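Setting Up a Card-Sorting Trial for a Two-Arm Workcell

Putting cards back into a wallet is a small household chore that remains difficult for machines. The procedure below was prepared by Anayeli Contreras for teams at Lekatdale who wish to measure their own progress.
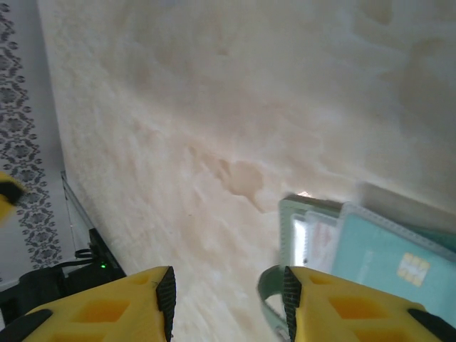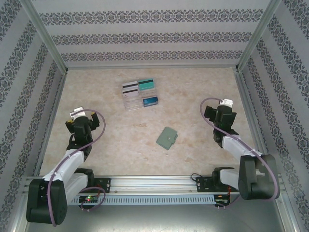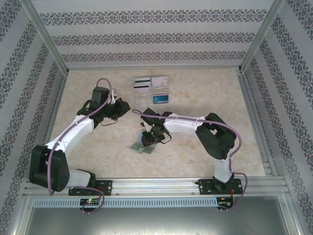 Before you begin, confirm that both arms move freely and that cables do not cross the grippers' path.

1. Use expired or blank cards only.
2. Reduce arm speed to 40 percent for the first 16 attempts.
3. Have one arm steady the wallet while the other moves a single card.
4. Record a dropped card as a failure, even if the arm picks it up again.
5. Stop the trial if a card bends.

In May, the Lekatdale group completed 261 of 400 attempts without assistance. Most failures occurred at the pocket opening, where a slight error in angle caused the card to catch. A person is still faster and more reliable at this task.

Send completed logs to Albane Bailly at the end of each session.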